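Module 4 : Présentation marchande des arts de la table et de la gourde
Séance 3. La vitrine fermée en verre

Support remis aux stagiaires. À conserver avec le cahier des charges Brumodis distribué lors de la séance précédente.

1. Rappel

La vitrine fermée se distingue de la gondole par deux contraintes : le client ne manipule pas l'article et l'ouverture relève du personnel de vente. Le choix des produits et leur disposition doivent donc permettre une lecture complète à travers la paroi. L'étude de cas porte sur le rayon du magasin-école Beltton, qui compte 107 références, dont 28 en vitrine.

2. Répartition par niveau

Les contenants hauts, bouteilles et gourdes, sont placés sur la tablette supérieure. Les tasses, mugs et gobelets occupent la tablette inférieure, les anses orientées dans le même sens. Les petites pièces de céramique se rangent près du bord, du côté de l'allée. On évitera de placer un article transparent devant un autre article transparent.

Le fond blanc convient aux teintes soutenues (bleu marine, vieux rose). Pour le verre incolore, il convient de retenir des modèles à facettes ou à anse colorée, dont le contour reste lisible sous un éclairage vif.

3. Ouverture et réassort

L'agent se place face à la vitrine et vérifie que l'allée est libre. Il libère le loquet, puis accompagne le panneau des deux mains, sans prendre appui sur le chant du verre. Le réassort s'effectue de l'arrière vers l'avant, une tablette à la fois. Un espace de 50 mm est maintenu entre le bord de la tablette et la première rangée.

Toute ouverture est portée au registre (formulaire 2176), avec l'heure et le motif.

4. Travail à rendre

À partir du plan d'implantation Unell, proposer une nouvelle répartition de la tablette inférieure et justifier l'ordre des teintes. Le devoir est à remettre le jeudi, avant la séance consacrée à l'étiquetage. Les plans seront établis à l'échelle indiquée dans le manuel Guerra, chapitre 2.

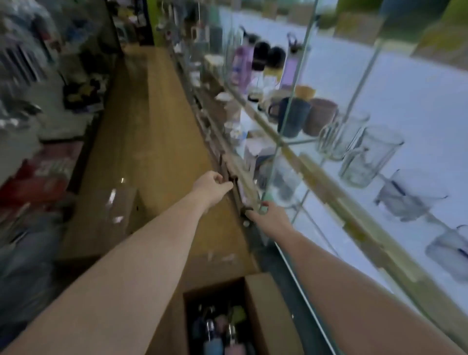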